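Starside block picking - your questions, my answers

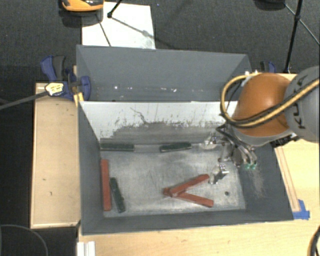

Red and green blocks in the near section of the bin, with the gripper over the right end.

What is Starside collecting?
Examples of an arm picking up blocks. I steer, the system records, and later it learns from the recordings. One try is one example.

How many do you need?
I'm going for 400 by the end of May. I do 20 in a sitting, then I need coffee!

Do you keep the bad ones?
Yes! Misses get their own tag, so please don't delete them.

Do the blocks go back in the same spots?
Nope, I mix them up every time - crossed, leaning, shoved in a corner, whatever. Tidy rows make for a lazy learner.

Can I use the set?
Sure, it's in the Udby folder. Start with batch 13 (the earlier ones have a clock problem I still haven't fixed).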